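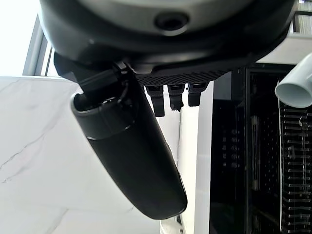
Rellari, whose three-finger gripper is one of those under test at Virnton, wrote in response to the first results that a kitchen was a harder place to judge a hand than a bench, and that it would have preferred the wrist camera to be calibrated again between sessions. The company added that it did not dispute the figures and would be supplying a revised set of fingertips in February.

The comments were received after the Virnton Centre for Applied Handling released the interim findings of its domestic gripper comparison on 14 October 2018. The study sets short, squared fingers against jointed hands in household tasks, using the same kitchen and the same list of objects for each. It is intended to help care providers and equipment buyers who have so far had to rely on results supplied by the makers themselves.

Each design was given 100 attempts at lifting a single item from a dishwasher rack and placing it on a worktop. The Rellari gripper completed 80 of these. The jointed hands, built by Radwan, also received 100 attempts and completed 39, although the Centre notes that they were run on an early version of their controller and that most of the failures came in the approach to the rack, before any contact with the item.

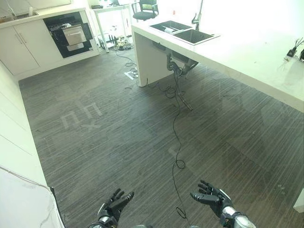

The order was reversed in the second group of tasks, which covered cloths, cupboard handles and items lying flat on the floor. In these the jointed hands were judged the better of the two by all the assessors, and the short fingers frequently pushed a thin object along the carpet without closing on it. No score has been published for this group. The Centre states that the method of marking partial grasps is still being settled with both makers and that figures will follow in the full report.

Cameras formed a separate part of the work. A small camera at the wrist gave the more useful view in the last few centimetres of a reach, but large parts of that view were taken up by the gripper itself, and bright windows caused the picture to wash out at certain angles. A camera at head height was less affected and allowed the operator to plan a path through the room. The interim findings recommend that both be fitted where the budget allows, and that buyers ask to see footage from each before placing an order.

The controller used throughout was supplied by Vimwood under a loan agreement with the Centre. Vimwood had no part in the scoring. An update issued midway through the trials shortened the delay between command and movement, and the rack tasks already completed by the Rellari gripper were repeated in full so that the two sets of results would remain comparable. The earlier results have been kept and may be inspected on request.

Radwan has been invited to return with its current controller software, and the Centre has confirmed that the rack tasks will be offered again on the same terms. Makers of other grippers who wish to take part in the next round should apply in writing to the Centre, enclosing a drawing of the wrist mounting and a statement of the weight of the hand without cables. Applications will be considered in the order in which they are received.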